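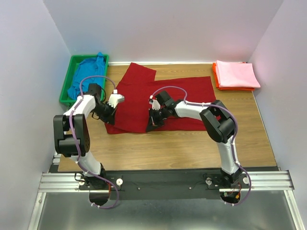

Both grippers at the red cloth, tray at the back left.

The fault first showed up in November. On the second fold, the right arm would close, report a good grasp, and start its lift with no cloth between the fingers. The left arm went on with its half of the fold, and the cloth ended up skewed. No error was raised and the log recorded a success.

I went through 96 runs. The missed grasp appears in 6 of them, always on the right arm.

My first suspect was the wrist view. At travel speed the image smears, and a dark hem against dark fabric gives the edge finder very little to work with.

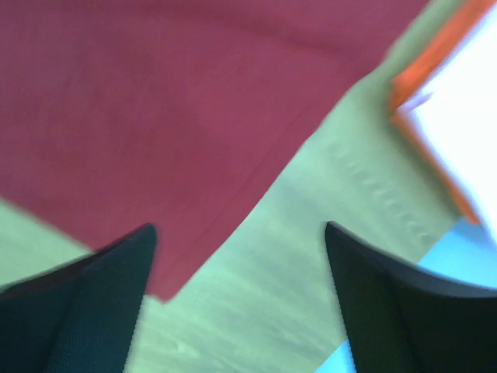 What the controller was doing

Jeltulex, our grasp checker, reads motor current and compares it with a threshold. Meirion Gronow had set that threshold on thick towels. With thin cloth, the fingertip pressing on the tabletop draws enough current to pass the check. The arm was reporting contact with the table as a grasp.

This is also a safety matter. An arm that pushes into a hard surface and calls it normal will do the same to a hand.

Bergþóra Brynjólfsdóttir added 2 changes: a separate limit on downward force, and a finger-gap check after closing. Either one now stops both arms. The wrist camera settings are unchanged for the moment.

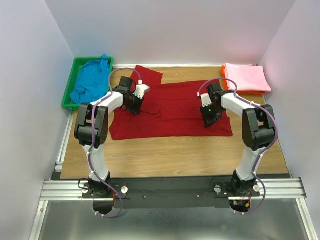 Red cloth with a crease raised near the left gripper.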